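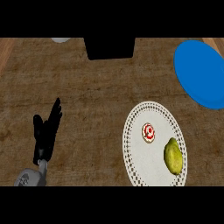
Foro > Compraventa y financiación > Usados de concesionario

Tema: Gastos de gestión en Grarau, ¿negociables?

tdi_mesetario
Estoy mirando un familiar diésel de ocasión en Grarau. El precio anunciado es al contado. En la hoja de pedido aparecen 529 € de "gestión y preparación" que no figuraban en el anuncio. Si financio con Joltov descuentan 800 € del precio, con permanencia mínima hasta septiembre. ¿Alguien ha conseguido quitar los gastos?

bujia4
El cambio de titularidad lo puedes tramitar tú. Pide el desglose por escrito: tasa, gestoría y preparación por separado. Si la preparación es lavado y revisión, va en el precio de venta.

Ramal_885
No comparto lo anterior. Si firmas la hoja de pedido con ese concepto, lo has aceptado. Se negocia antes, sobre el total, y da igual en qué línea lo resten.

tdi_mesetario
No he firmado nada. Tampoco he dejado señal.

kilometro_cero
Yo compré en Badawi con la misma financiera. El descuento era de 800 €, pero la comisión de apertura y el seguro vinculado sumaban 885 €. Salía mejor al contado. Mira la TAE con el seguro incluido y la comisión por cancelación anticipada.

bujia4
El seguro no siempre es obligatorio. En Dana me lo quitaron y mantuvieron el descuento.

kilometro_cero
En Badawi no. Sin seguro no había descuento, y así constaba en la oferta. Depende del concesionario.

Ramal_885
Pide las dos ofertas en papel, contado y financiado, con el total a pagar. Y que conste la garantía: a un conocido le excluyeron el turbo con 8 meses de uso.

tdi_mesetario
Me han mandado el desglose. Gestoría y tasa bien, el resto es "puesta a punto". Les he ofrecido pagar solo las dos primeras. Quedan en contestar.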